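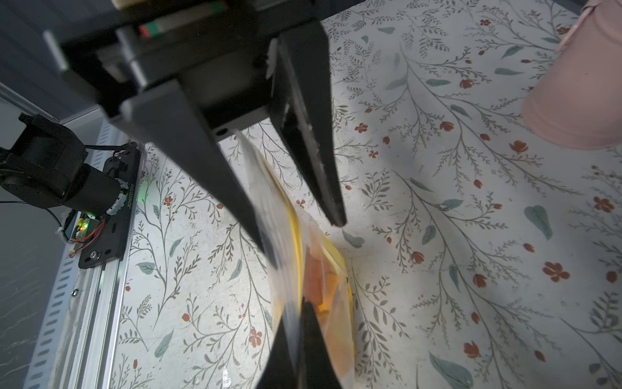 Tarolden Packing Room, progress report to the Bratwood fund
January 20, 2019

Hello all, and thank you for the patience over the holidays. I promised you something with a bit more in it than the last one, so get a cup of tea.

The arm has been picking up snack bags at the end bench since we finished setting it up (Etim did the installation, and they were very good about coming back when the power supply turned out to be the wrong sort). We are still only asking it to do one thing: take a filled bag and move it across to the packing side. Clear bags are a pain, I'll say that now. They're shiny, they crumple, and the contents slide down to one end, so the thing you're lifting is a different shape every time. Crisps and crackers are the worst for it. A person does this without looking. The arm has to be shown, over and over, and we've been showing it.

Each session is 90 bags. In the first proper one it dropped 16, which I thought was dreadful and Etim thought was rather good. Most of the drops came from gripping too low, where the fingers close on the food and the bag squirts out sideways. We've moved the grip up to the film at the top and the last session had 3 drops. We've not had a crushed bag since we made that change, though I'd like to see a lot more sessions before I brag about it.

Money: the only thing outside the plan was a spare set of fingers and a second control board, £1299 for the lot including delivery. I've taken that out of the contingency line and the invoice is in the shared folder. I'd rather have spares on the shelf than a stopped bench and everyone staring at me.

Now the people, as you asked for more on that and quite right too. When we started, the packers were told that hours would stay as they were for the length of the grant, and they have. What has changed is the day itself. The end bench used to be the job everyone swapped out of by lunchtime, all that reaching across with the same shoulder. Now whoever is on it spends most of the shift feeding bags in, watching the arm and writing down what it gets wrong. Some love it! Callum Cowie has taken to it so well that he now does the morning start-up by himself and has rewritten my instructions, which needed it. Others find it dull and a bit lonely, because the end bench was also where you had a natter while your hands were busy, and you can't natter much when you're meant to be watching for a bad grip. I hadn't thought of that when I wrote the bid and I should have. We've turned the bench round so the person on it faces the room, and that has helped a little.

There's also the pay question. Two of the packers have asked, fairly, whether minding the arm counts as a different job from packing. I think it does. I've put it to the managers and I'm waiting for a proper answer, so please don't read silence from me as a no.

What isn't working: the counting software, Wimik, still loses its place if someone pauses the arm halfway through a bag, and we end up doing the tally by hand on a clipboard. The supplier has sent one fix, which fixed something else. The changeover between bag sizes is also far too slow, and at the moment only Callum and I can do it, so if we're both off then the bench goes back to hands for the day.

For February I'd like to get two more people trained on changeovers, try the larger bags, and sit down with the whole packing team to go through their notes with them. If any of you fancy coming to see it, do. Mornings are best, and park round the back by the loading door, the front is all permits now.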